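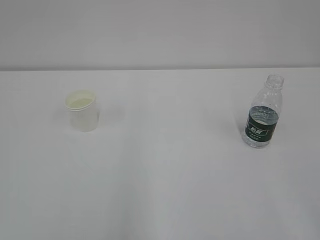
Segmenter des objets clairs ou transparents avant la planification de prise

Mis à jour le 2024-03-22 par Aaliyah Dufour

Ce tutoriel suppose que le module de perception Timlow est installé et que la caméra fixe est déjà calibrée par rapport à la base du bras. On travaille avec deux objets posés sur une table blanche : un gobelet blanc et une bouteille en plastique transparent, ouverte, avec une étiquette vert foncé. Le gobelet se confond facilement avec la table, et la profondeur est peu fiable sur les parois de la bouteille.

Étape 1 – Enregistrer le fond

Retirez les objets et lancez timlow fond --vues 14. Le module calcule une image moyenne de la table et du mur. Gardez le même éclairage pour la suite.

Étape 2 – Régler les seuils

Replacez les objets, bien écartés. Dans perception.yaml, mettez seuil_contraste à 7. Avec une valeur plus haute, le bord du gobelet disparaît du masque. Avec une valeur plus basse, les ombres au pied des objets sont prises pour de la matière. L'option ignorer_ombres corrige une partie du problème, mais elle rogne parfois la base.

Étape 3 – Compléter la bouteille

L'étiquette est la seule zone où le masque sort entier du premier coup. On s'en sert comme ancre : activez completer_axe, qui prolonge le contour vers le goulot et vers la base en supposant un objet de révolution debout. Si la bouteille est couchée, désactivez cette option.

Étape 4 – Envoyer les masques au planificateur

Publiez le résultat sur /objets/masques. Le planificateur Duvell échantillonne jusqu'à 1000 prises par objet et écarte celles qui touchent la table. Pour un gobelet ouvert, limitez-vous aux prises latérales avec approche: laterale.

Étape 5 – Vérifier à vide

Rejouez la trajectoire en simulation avant d'activer les moteurs. L'erreur 1952 signale un masque vide : reprenez à l'étape 2. Si elle persiste, refaites le fond.

Merci à Segundo Carhuamaca pour la relecture. La version d'avril ajoutera le réglage pour plusieurs caméras.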